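월요일 수업분. 판서 못 따라온 사람 많아서 급히 정리함. 오타 보이면 그냥 고쳐 읽을 것. 수식은 시험 범위, 장비 얘기는 과제 범위.

지난주 끝: 텔레옵으로 모은 데이터의 한계까지 함. 오늘은 손에 드는 그리퍼로 시연을 모으고 로봇 없이 정책을 학습하는 방법. 대상은 천. 강체 얘기는 거의 안 함. 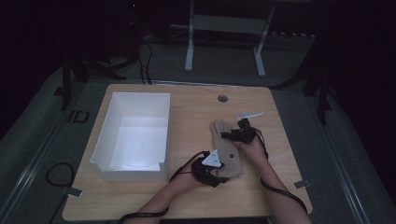
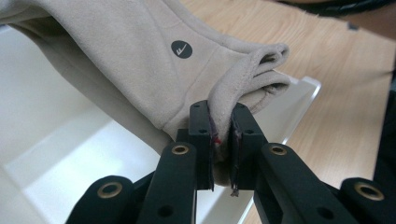 그림 1–2. 머리 쪽 시점(첫째)과 그리퍼 시점(둘째). 둘 다 핸드헬드 그리퍼, 베이지색 천.

## 1. 왜 손에 들고 모으나

- 텔레옵: 로봇 있어야 함, 느림, 힘 감각이 거의 없음. 조작자가 모니터 보고 천을 잡으면 헛집는 횟수가 확 늘어남
- 맨손 영상: 제일 싸다. 그런데 손가락 다섯 개 → 집게 두 개로 옮기는 문제가 남음. 손 자세 추정이 천에 가려지면 바로 무너짐
- 핸드헬드 그리퍼: 사람이 움직이지만 접촉하는 부분은 집게. 로봇 끝단에도 같은 집게를 달면 접촉 쪽 차이가 크게 줄어듦

핵심 문장 하나만 적으라면: **팔은 바꾸고 손끝은 그대로 둔다.**

집게 관점에서 보면 시연자와 로봇이 같은 걸 본다. 손목 카메라에 사람 몸이 거의 안 들어옴. 반면 머리 쪽 시점에는 팔뚝이 그대로 들어옴(그림 1). 배포할 때는 거기에 로봇 팔이 있을 거니까 분포가 달라진다. 이거 4절에서 다시.

질문 나왔던 것: "그럼 머리 시점은 왜 쓰냐." 양팔 작업에서 두 집게의 위치 관계, 용기가 어디 있는지, 천 전체 윤곽. 손목 시점만으로는 천이 가까워질수록 전체가 안 보임. 그림 2 정도 거리면 화면의 왼쪽 위를 거의 천이 차지한다. 집은 데는 잘 보이는데 천의 반대쪽 끝은 모름.

## 2. 문제 설정

시각 t에서

- 관측 o_t = (손목 영상 왼쪽/오른쪽, 머리 영상, 집게 벌림 폭 g_t, 두 집게의 상대 자세)
- 행동 a_t = (왼쪽 집게 자세 변화, 오른쪽 집게 자세 변화, 목표 벌림 폭 둘)
- 정책 π(A_t | o_t), 여기서 A_t = (a_t, a_{t+1}, …, a_{t+H-1}). 한 스텝씩이 아니고 덩어리로 예측

자세는 SE(3). 집게 하나당 위치 3, 회전은 회전행렬의 앞 두 열 → 6차원 표현. 오일러각 쓰지 말 것. 쿼터니언도 q와 -q가 같은 회전이라 회귀 타깃으로 지저분함. 6차원은 연속이고, 출력 뒤에 그람-슈미트로 정규직교화하면 끝.

### 절대 vs 상대

세 가지가 있음.

1. 절대 좌표: 월드 프레임 기준. 책상 옮기면 망함
2. 델타: 직전 스텝 대비. 오차가 누적됨
3. 덩어리 시작 기준 상대: 덩어리 안의 모든 자세를 t 시점 집게 프레임으로 표현

오늘은 3번.

 T_rel(k) = inv(T_t) · T_{t+k}, k = 1 … H

월드 프레임이 사라지는 거 확인. 왼쪽에 임의의 G를 곱해도

 inv(G·T_t) · (G·T_{t+k}) = inv(T_t) · T_{t+k}

즉 추적 시스템의 원점이 어디든 상관없음. 시험에 나올 수 있음. 반대로 **오른쪽**에 곱해지는 변환(집게 끝점과 추적점 사이의 오프셋)은 안 사라진다. 켤레 형태로 남음:

 inv(T_t·E) · (T_{t+k}·E) = inv(E) · T_rel(k) · E

그래서 핸드아이 보정은 여전히 해야 함. 이거 과제에서 작년에 제일 많이 틀렸다.

양팔일 때 하나 더: T_LR = inv(T_L) · T_R 를 관측에 넣음. 왼쪽, 오른쪽 추적이 **같은** 원점을 써야 의미가 있음. 따로따로 지도를 만든 SLAM 두 개 붙이면 여기가 깨진다.

## 3. 수집

Wakton 파이프라인 기준(Kagiso Radebe 정리본을 줄인 것).

- 영상 30 Hz, 모든 스트림을 여기에 맞춤
- 자세는 더 빠르게 들어오므로 영상 타임스탬프에 보간. 위치는 선형, 회전은 slerp
- 벌림 폭은 링크 구조에서 계산하거나 손목 영상에서 읽음

### 3.1 시간 맞추기

제일 지루하고 제일 중요. 카메라 노출 시각 ≠ 호스트 도착 시각. 도착 시각으로 맞추면 영상이 항상 늦음. 그 상태로 학습하면 정책이 "이미 지난 장면"을 보고 다음 행동을 배우는데, 배포할 때 지연이 또 다르면 어긋남이 두 번 생김.

방법: 집게를 빠르게 열고 닫는 동작을 녹화 앞부분에 넣고, 영상에서 읽은 폭 신호와 링크 쪽 폭 신호를 교차상관. 최대가 되는 이동량 = 지연.

 d* = argmax_d Σ_t g_img(t + d) · g_enc(t)

평균 빼고 할 것. 안 빼면 피크가 뭉개짐. 프레임 단위로 찾고 포물선으로 피크 보간하면 프레임보다 잘게 나옴.

배포 때는 반대로 보정. 로봇 명령이 실제로 실행되기까지 걸리는 시간을 재고, 추론 시간만큼 지나간 행동은 덩어리 앞에서 버린다. 버린 뒤 남은 걸 제 시각에 예약. 그냥 첫 행동부터 보내면 로봇이 뒤로 튄다.

### 3.2 천이라서 생기는 것들

- **상태가 안 정해짐.** 컵은 자세 하나면 되는데 천은 주름마다 다름. 명시적 상태 추정 안 하고 영상에서 바로 행동으로 가는 이유
- **집을 곳이 애매함.** 접힌 끝단은 겹이 여러 개. 그림 2에서 집게는 접혀 내려온 아래쪽 가장자리를 물고 있다. 겹을 하나 집느냐 둘 집느냐에 따라 다음 움직임이 전혀 달라지는데, 벌림 폭 차이는 아주 작음. 손목 영상만으로 구분이 될 때도 있고 안될 때도 있음
- **가림.** 집는 순간 집은 곳이 집게와 천에 가려짐. 접촉 직전 프레임이 정보량이 제일 많다
- **그림자.** 접힌 안쪽은 어두움. 밝기 증강을 세게 하면 겹 사이의 어두운 틈이 날아가서 손해. 색조 증강은 괜찮았음
- **늦은 반응.** 당기고 나서 천이 따라오는 데 시간이 걸림. 관측 한 장으로는 천이 움직이는 중인지 멈춘 건지 모름 → 관측 이력 두 장 이상

천과 책상 색이 비슷한 경우도 얘기했음. 밝은 나무 상판 위에 베이지색 천이면 윤곽 대비가 약하다. 깊이를 쓰면 되지 않냐는 질문: 얇게 눌린 천은 깊이 차가 센서 잡음 수준이라 별 도움 안 됨. 두껍게 접혔을 때는 도움됨.

### 3.3 거르기

전체 2,000 에피소드 녹화, 그중 598개 버림. 남은 것 1,402.

버리는 기준(순서대로 적용, 먼저 걸린 데서 탈락):

| 순서 | 기준 | 판정 |
|---|---|---|
| 1 | 추적 끊김이 보간 한도보다 긺 | 자동 |
| 2 | 상대 자세가 한 프레임에 튐 | 자동 |
| 3 | 폭 신호 교차상관 피크가 낮음 | 자동 |
| 4 | 천이 끝에 용기 밖 | 사람 |
| 5 | 시연자가 중간에 멈추고 다시 시작 | 사람 |

5번은 논쟁 있음. Zinhle Fourie는 다시 집는 시연은 남기자는 쪽. 놓쳤다가 다시 집는 건 회복 행동이라 쓸모가 있고, 그냥 멍하니 멈춘 것만 빼야 한다는 주장. 나도 그쪽. 문제는 둘을 자동으로 구분하는 기준이 없다는 것. 집게 속도만 보면 똑같이 낮게 나옴. 폭 신호까지 보면 재시도는 열림-닫힘이 한 번 더 있으니 어느정도 갈라지는데, 시연자가 생각하면서 집게를 까딱거리는 버릇이 있으면 또 섞임.

멈춤 구간이 왜 나쁘냐: 행동 ≈ 0인 샘플이 쌓이면 비슷한 관측에서 정책이 "가만히 있기"를 모드 하나로 학습함. 배포 때 거기 빠지면 관측이 안 변하니 영영 못 나옴. 이력 길게 줘도 안 고쳐진다, 오히려 심해짐(이전 행동 복사).

## 4. 시점 차이 줄이기

손목 시점은 거의 그대로 씀. 남는 차이는 렌즈와 장착 각도. 같은 부품 쓰고 보정값만 바꿈. 집게 손가락이 영상에서 늘 같은 자리에 있는지 확인할 것. 조립할 때 조금만 틀어져도 정책은 그걸 자세 오차로 받아들임.

머리 시점이 골치. 사람 팔뚝, 손, 케이블이 들어옴. 선택지:

**(a) 그냥 쓰기.** 의외로 완전히 망하진 않음. 집는 단계는 손목 시점이 지배적이라서. 옮기는 단계에서 망함.

**(b) 지우고 채우기.** 팔뚝 분할 → 인페인팅. 프레임마다 채운 무늬가 달라 깜빡임. 정책이 깜빡임을 "사람 팔 있음" 신호로 씀. 배포 때 그 신호 없음.

**(c) 양쪽 다 가리기.** 시연에서는 사람 팔 영역을, 로봇에서는 로봇 팔 영역을 같은 값으로 칠함. 모양이 달라도 마스크 경계에 무작위 팽창을 주면 정책이 경계 모양에 덜 의존함. 정보는 잃지만 분포가 맞음.

**(d) 머리 시점 드롭아웃.** 학습 중 일정 확률로 머리 영상 특징을 통째로 0으로. 손목만으로도 버티게 만듦.

Canby는 (c)+(d). Leller는 (a). 이 차이 말고는 두 모델 백본, 헤드, 데이터 전부 같음. 비교가 깨끗한 이유.

(c)에서 조심할 점: 집게까지 가리면 안됨. 집게는 공통 부분이고 위치 단서임. 마스크는 집게 장착부 뒤에서 끊는다. 분할 모델이 베이지색 천을 피부로 잡는 경우가 있어서 천이 통째로 사라진 에피소드가 나왔었음. 마스크 면적을 시간축으로 그려보면 갑자기 튀는 데가 보임. 꼭 그려볼것.

## 5. 학습

조건부 확산. 노이즈 섞인 덩어리에서 노이즈를 예측.

 A^k = sqrt(ᾱ_k) · A^0 + sqrt(1 − ᾱ_k) · ε, ε ~ N(0, I)
 L = E [ || ε − ε_θ(A^k, k, o_t) ||² ]

왜 회귀(MSE) 안 쓰나: 천은 왼쪽 끝을 집어도 되고 오른쪽 끝을 집어도 됨. 평균 내면 가운데를 집음. 가운데는 주름도 없고 집게가 미끄러지는 곳. 칠판에 그렸던 두 봉우리 그림 기억할 것.

정규화: 위치 차원은 차원별 min-max. 회전 6차원은 **건드리지 않음**. 이미 [-1, 1] 안이고, 차원마다 다르게 늘리면 노이즈 크기가 축마다 달라짐. 벌림 폭은 min-max 하되 닫힌 쪽 끝값을 이상치로 잘라내지 말 것. 천을 물었을 때와 완전히 닫혔을 때의 차이가 바로 거기에 있음.

덩어리 길이 H: 짧으면 덜덜거림, 길면 천이 예상과 다르게 흘러도 그냥 밀고 감. 천은 강체보다 짧게 잡는 게 낫다. 예측은 H만큼, 실행은 앞부분만 하고 다시 예측.

검증 손실 믿지 말 것. 노이즈 예측 손실이 내려가도 성공률은 제자리인 구간이 길다. 굳이 오프라인 지표가 필요하면 접촉 직전 구간만 떼어서 집게 위치 오차를 보는 게 그나마 상관이 있음.

## 6. 평가와 결과

Nobuhle Molefe가 돌린 것. 조건마다 30회, 조건은 6개. 시작 배치는 기준 사진을 반투명하게 겹쳐 놓고 맞춤. 천은 똑같이 재현 못 하니까 "접힌 방향과 끝단 위치"만 맞추고 나머지 주름은 그냥 둠.

조건:

1. 학습 때와 같은 배치
2. 용기 위치 바꿈
3. 조명 어둡게
4. 다른 천(더 얇음)
5. 책상 높이 바꿈
6. 끝단이 안쪽으로 말린 상태에서 시작

성공한 횟수(30회 중):

| 조건 | Leller | Canby |
|---|---|---|
| 1 | 23 | 26 |
| 2 | 11 | 22 |
| 3 | 18 | 19 |
| 4 | 14 | 15 |
| 5 | 20 | 25 |
| 6 | 7 | 8 |

읽는 법:

- 차이가 큰 건 2번. 용기를 찾는 데 머리 시점이 필요하고, Leller는 거기서 처음 보는 로봇 팔에 흔들림
- 3, 4, 6번은 사실상 같음. 30회에서 한 번 차이는 아무 말도 안 해줌. 이항 신뢰구간 직접 계산해 보면 얼마나 넓은지 알게 됨
- 6번은 둘 다 못함. 시점 문제가 아니고 데이터에 그런 시작 상태가 부족했던 탓으로 봄. 확인한 건 아님
- 1번의 세 번 차이도 주장하기엔 약함. 논문에 "모든 조건에서 우수"라고 쓰면 리뷰에서 맞는다

실패 유형은 영상 보고 손으로 분류: 헛집기 / 두 겹 집음 / 옮기다 놓침 / 용기 테두리에 걸림 / 정지. Tshepo Sibiya 의견으로는 "테두리에 걸림"을 성공으로 칠지 미리 정해놨어야 했다고. 천 일부가 테두리에 걸쳐 있으면 들어간 건가? 이번 표는 실패로 침. 기준은 실험 **전에** 적어둘 것. 끝나고 정하면 안 됨.

## 7. 남은 얘기 (시간 없어서 빨리 지나간 것)

- 힘. 핸드헬드라 시연자는 힘을 느끼지만 데이터에는 안 남음. 당길 때 팽팽함을 정책은 영상으로만 추측. Rocha에서 손가락 패드 쪽에 센서 넣는 중인데 배선 때문에 집게 무게가 늘어나는 문제
- 도달 범위. 사람 팔은 되는데 로봇 팔은 안 되는 자세. 수집 뒤에 역기구학으로 걸러도 되고, 로봇 베이스 위치를 데이터에 맞춰 최적화해도 됨. 후자가 데이터를 덜 버림
- 속도. 사람은 빠름. 로봇이 못 따라가면 시간축을 늘려야 하는데, 천은 동역학이 있어서 늘리면 다른 작업이 됨. 던지듯 펴는 동작은 느리게 하면 안 펴진다. 얹거나 넣는 동작은 늘려도 무방
- 두 손의 역할. 한쪽이 잡고 있고 한쪽이 움직이는 구간에서 잡고 있는 쪽의 작은 떨림까지 학습됨. 저역통과 한 번 걸면 되는데 너무 세게 걸면 접촉 순간이 밀림

## 과제

1. 2절의 왼쪽/오른쪽 곱 성질을 증명하고, E에 회전 오차만 있을 때 T_rel의 위치 성분이 어떻게 틀어지는지 쓸 것. 순수 병진 움직임이면 충분
2. 나눠준 폭 신호 두 개로 지연을 구할 것. 평균 뺀 것과 안 뺀 것의 상관 곡선을 같이 제출
3. 위 표에서 조건 2와 조건 3의 95% 구간을 두 모델 각각 계산. Wilson 구간 쓸 것. 정규근사 쓰면 감점
4. 재시도와 멍한 멈춤을 가르는 규칙을 하나 제안. 반 페이지. 어디서 틀릴지도 적을 것

코드는 노트북 말고 스크립트로. 3번은 손계산도 받음. 질문은 Shireen Pretorius 조교 시간에 먼저 가져가고, 보정 관련은 나한테.

다음 시간: 확산 샘플링 스텝 줄이기, 그리고 오늘 못 한 덩어리 이어붙이기(경계에서 튀는 문제). 5절 다시 읽고 올 것.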